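The Lawn, Year Two

I did not want a lawn. I wanted a house with a second bathroom, and the lawn came attached to it, the way a timeshare pitch comes attached to a free breakfast.

The listing called the yard "established." I took this to mean that somebody else had done the work. What it meant was that the grass had been there long enough to form habits, and that most of its habits were bad. It grew fast where I had to drag the mower uphill and hardly at all along the front walk, where the neighbors could see it. Last June a patch by the hose turned the color of a manila folder and stayed that way until frost.

So I did what people do now and read about it online at one in the morning. Lawn people are very sure of themselves. I found a thread with 991 replies on the subject of mowing height, and I read a good deal of it, and by the end two of the participants were no longer speaking and I had switched sides three times. The camp I finally joined holds that you should set the mower high, leave the clippings where they fall, and calm down. I liked the third part best.
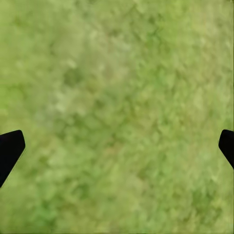
Green from one side to the other. It can be done.

My previous approach was to cut everything as short as the mower would go, on the theory that I was buying myself time. My father did it this way. He mowed on Saturday mornings in long pants and a bad mood, and what he left behind looked like the felt on a pool table that had been through a divorce. I assumed that was the goal. The high-mowing camp says short grass dries out, lets the weeds in and sulks, and I can report that mine did all of it.

This spring I raised the deck to three inches. It took me most of a Monday evening, because the mower is a Brindico I bought used from a man who had lost the manual and also, I later found, one of the bolts. The height lever has six positions marked on it. Two of them are real.

The seed is another story. The garden store carries a blend called Fluvasari, which sounds like something your doctor asks if you've had before. The bag promised sun tolerance, shade tolerance, drought tolerance and resistance to foot traffic. I have worked with people who couldn't offer half of that. I raked up the manila patch, threw down the seed, and watered it morning and evening like a man visiting a relative in the hospital. For a while nothing happened. Then a kind of green fuzz came up, so thin that you could only see it by crouching at the edge of the driveway with your cheek near the concrete. I did this more often than I'd like the mail carrier to know.

Then there's the matter of trees. I have one big maple, and under it the grass has simply resigned. Every article has a section on shade, and every section says the same thing in the same soothing tone: try a shade mix, prune the lower limbs, consider mulch. "Consider mulch" is what they tell you when there's no hope.

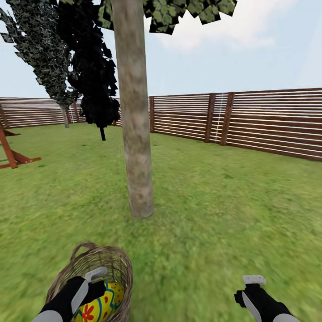 Trees on a lawn, which is where the arguments start.

Teemu Seppälä, who lives across the street and has the kind of grass you feel you should take your shoes off for, came over to look at the maple situation. He stood under it for a long time with his hands in his jacket pockets. I asked whether he thought lime would help. He said no. I asked about aeration. He said it wouldn't hurt. Then he told me that his own secret was that he had bought the house from a woman who knew what she was doing, and he'd been afraid to change anything since.

I found this more useful than the thread.

He did talk me out of the sprinkler system. I'd gotten a quote from an outfit called Belhaj, and it was a handsome quote, with a color diagram, and a number at the bottom that made me go back and check whether it included the second bathroom. Teemu waters with a plain hose and his thumb. I've since bought a nozzle, so in one respect I am ahead of him.

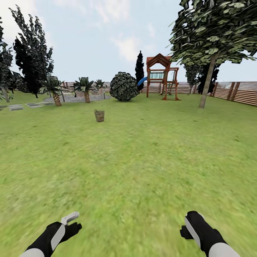 The part I didn't see coming is that I've started to like mowing. I don't like the starting of the mower, which takes about 6 pulls and some language. But once it's going there's nothing else you can be asked to do. The phone is inaudible. Anyone who comes to the back door waves, sees the mower, and goes away again. You walk up, you turn, you walk back, and the stripe you just made is right there next to the part you haven't done. Very little in my working life shows up that clearly. I have been on the same spreadsheet since February.

I've even begun to hold opinions, which worries me. I caught myself at a red light judging the edging outside a dentist's office. At my sister's place I told her, without being asked, that she was cutting it too short, and she looked at me the way I used to look at our father. She then handed me a glass of Vinodano and steered me back inside, where there is carpet.

The patch has filled in, more or less. It's a slightly different green from everything around it, brighter and a little too eager, so that from the upstairs window the yard looks as though it's been mended with whatever was in the drawer. Teemu says it'll blend by next year. The bag says so too, but I trust Teemu more, as the bag also said it would grow in shade.

Next up is the edge along the driveway. I've been reading about edging. There's a thread.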